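Moving the packing bench

The packing bench has been in the wrong place for two years. It was against the back wall because that was where the outlet was, and every finished parcel had to be carried past the shelving to get to the belt. On a slow day that hardly matters. In February we sent out 784 parcels in one week, and by Thursday my knees were telling me about it.

So I moved it. The table now sits right next to the conveyor, on the left side, with the label station between the two. I used an extension reel for the first few days and then had a proper outlet put in, for 140 dollars including the call-out.

Most of what we ship for Grokasside is soft stuff in poly mailers. Flat, light, no corners. The Beduron orders are boxes and they go out on pallets from the other door, so none of this applies to them. I mention it because someone asked last time why I don't talk about tape. I do have opinions on tape, but the mailers seal themselves.

The old way of working was to let the mailers pile up on the table and label them off the pile. This is fine until the pile slides. A mailer that slides off the back of a table can stay down there for a long time. I found one when I moved the bench, addressed to a customer we had already refunded.

Now everything goes into crates first. I bought a stack of secondhand ones from Jikdale, the stacking kind with ribbed sides and a solid floor. They came with the previous owner's labels still on them and I have not bothered to peel them off. The glue is stronger than I am. One crate holds about an hour of picking if the sizes are mixed, less if it's coats.

I tried wire baskets before the crates and would not do it again. Mailers snag on the wire, and a small tear in a mailer means repacking it. Smooth walls are worth having. I also tried putting the crate on the floor and bending down to it, which lasted one morning.

The crate goes on the table at an angle, with one corner near the label station. I started out lining it up square with the table edge because it looked better. Turned a little, the far end is easier to reach into, and I stopped straightening it after a while.

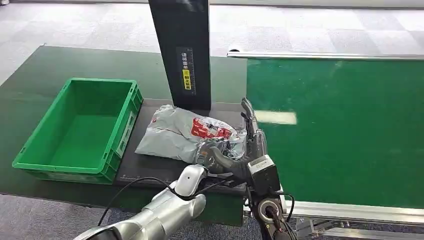 The other thing that took some getting used to is which way up the parcels go. The shipping label has to face up. It sounds simple, but with gray mailers both sides look the same at a glance, and if you grab them by the end they tend to flip over in your hand. I now put them into the crate label up when I pick, so they come out that way too. It adds a second at one end and takes several off at the other.

Lighting is still not right. The back of the table gets plenty and the front is dull, so I have ordered a strip light from Lacroix that should hang over the middle. If it turns out to glare off the mailers I will move it back a foot and live with it.

I also want a better spot for the empty crates. At the moment they go under the table, where I kick them. There is 400 mm between the shelving and the wall, enough for one stack if I turn them sideways – I measured it twice and then went and moved the broom out of there.

Next job is the returns shelf, which is a mess. I'll write that one up when it has been cleared.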